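Skondon Can Sorter

The Skondon can sorter is a two-armed robot built in a shared workshop by Ifeanyi Okoro and other members of the Skondon makerspace. It picks up drink cans from a wooden surface and places them by brand, and it has become one of the best-loved builds the workshop has produced! The name "Doltis" is also used, after the control program that runs both arms.

Development

Okoro began the project in February with a single arm and a hand-cut gripper. The second arm followed once the software could keep the two from reaching for the same can. Parts for the pair came to 1,155 dollars, of which 565 went on motors alone. 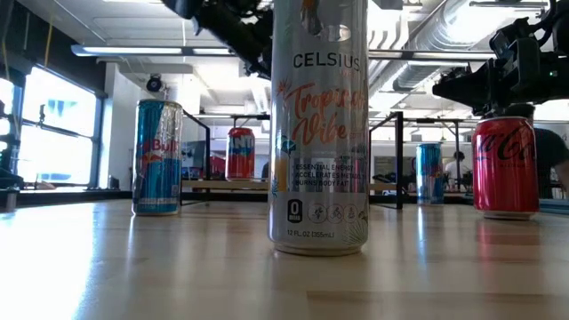 The can sorter's work area, with Celsius, Red Bull and Coca-Cola cans on the table.

Cans make a wonderfully awkward test object. They are shiny, they come in several heights and widths, and an empty one dents under very little pressure - so a grip that suits a short can may be wrong for a tall, slim one. Members bring in whatever they have been drinking, and the mix changes all the time.

Gripper

Each arm carries a gripper with 2 black fingers that narrow toward angled tips. A small camera at the wrist looks out past them, which lets the program line up the gap with a can before closing. The finger shape is known as the Ásgeirsdóttir pattern, after the member who drew it, and it went through 30 versions before everyone was happy. 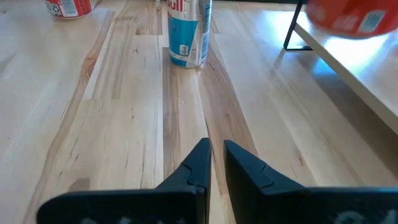 Reception and copies

The plans were shared on 6/10/20 under a free license. A group in Eneck built its own sorter from them and added a sliding base, a lovely idea that Okoro later brought back into the original design.

We use cookies to improve your experience. By continuing to browse this site you agree to our cookie policy. Accept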